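Textiles for Hospitality, Unit 4: Table linen, care and costing
Claston site, Friday group
Notes to go with the lecture. Not a replacement for turning up.

Recap from last time

Fibre, yarn, fabric, finish. In that order. If a guest complains about a napkin it's nearly always the finish or the weave they're complaining about, whatever they say. Flynn Pomare's group had a good go at this in the seminar, their sheet is on the shared drive.

Fibres you need to know

Cotton. Takes up water well, stands a hot wash, creases. Shrinks on first wash, so never cut a cloth to finished size before washing a test piece.
Linen. Stronger wet than dry. Feels cool. Dear. Cracks along the fold if always pressed in the same place, so shift the fold line.
Polyester. Hardly creases, dries fast, poor at mopping anything up. Holds on to grease.
Polycotton. The usual compromise. Most hire firms. Know why.

Weaves

Plain: over one under one. Hard wearing, shows every crease.
Twill: diagonal line, drapes better, hides marks.
Satin and damask: long floats on the surface, light catches it. Floats snag. Damask pattern is the same yarn both sides, just the weave turned over.
Waffle, huck, crepe: raised or uneven surface, more area to soak up water. Good for hand towels and glass cloths (though for glass cloths you want low lint, so check). Bring the surface back by tumbling, don't iron it flat.

Terry we did in Unit 3. Not repeating it.

Edges and borders

Plain hem, mitred corner, hemstitch, scalloped, rolled, overlocked. Overlocked is cheapest and looks it after ten washes. Mitred corners sit flatter on the table becuase there's less bulk. A stitched border in a second colour is useful as well as pretty, it gives the person folding a line to work to. But coloured thread must be as fast as the cloth or you get pink bleed on white. Test one before ordering the lot! 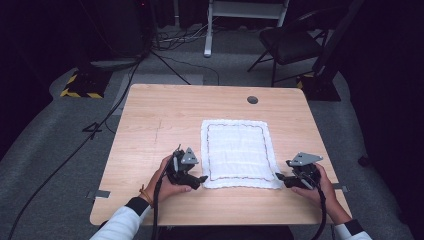 Shrinkage: thread and cloth can shrink at different rates. Border puckers, edge goes wavy, and then no amount of pressing sorts it. Polyester thread on cotton cloth is the usual culprit. Ask the supplier what thread. They'll say "standard". Ask again.

Laundering

Sort by soil, then colour, then fibre. Not the other way round.
Protein stains (egg, milk, blood): cold first. Heat sets them.
Tannin (tea, red wine, coffee): rinse quickly, oxygen bleach if the cloth allows.
Grease: detergent plus heat. Candle wax, scrape, then paper and a warm iron.
Lipstick is grease AND dye, treat the grease first.
Chlorine bleach weakens cotton over time and yellows some finishes. Last resort.
Softener cuts how well a napkin soaks up water. Leave it out. This comes up every year.

Starch: only for folding work, only on cotton or linen. Stiff napkin = nice fan, horrible to wipe your mouth on.

Costing, worked through

Ornombridge case, the small hotel. Say they need 300 napkins in use on a full day. One set on the tables, one set in the wash, so 600 to buy. Working stock = daily use x 2. Some books use three sets, which gives you one resting on the shelf. Either is fine in the assignment as long as you say which and stick with it.

Then: cost per use = (price + all the washing over its life) divided by number of uses. Students keep leaving the washing out. The washing is usually the bigger part. A dearer napkin that lasts longer can easily come out cheaper, do the sum before you argue.

Hire v. buy. Hire: no storage, no laundry, but you pay for losses and you get whatever white they send. Buy: your own look, your own problem. Eduardo Meireles is coming in to talk about the Nalusora hire contract, please read the two pages beforehand and bring a question each.

Reading

Sutcliffe, the chapter on household linens, skip the dyeing section. Also the care label sheet from Unit 2, you'll need teh symbols from memory.

For next time

Bring one cloth from home, any kind, washed. Identify weave and edge, guess the fibre, write down why. Half a page, handwritten fine.
Assignment draft due end of April. Late slips to the office, not to me.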